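Omwood Family Swim Club, parents' meeting, August

I took the notes again, so blame me for the spelling! We got going at 6, once the kids had cleared out of the locker rooms and everybody had found a chair.

First up was the Sasska meet. We're going, yay! The bus comes to $755 and we all said yes to that pretty fast. Beginners can swim the 25 free if they want to, and my youngest is already practicing her dive off the couch.

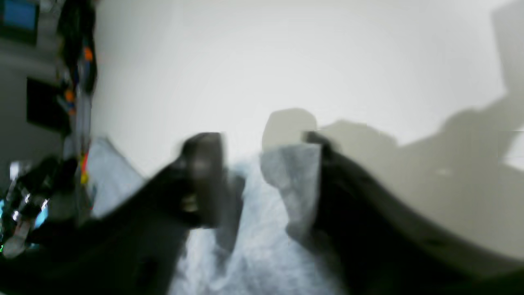 1 min read

Next we talked lessons. The Koyama pool can give us 5 lanes on practice nights (one more than last summer), so the little ones get their own lane at last. I asked about goggles and we agreed to buy a few spare pairs.

The Dikberg picnic is on, and I said I'd bring lemonade for 100. Please, somebody lend me a cooler!

We broke up at 7:15. Bus forms go in the blue folder by the front desk.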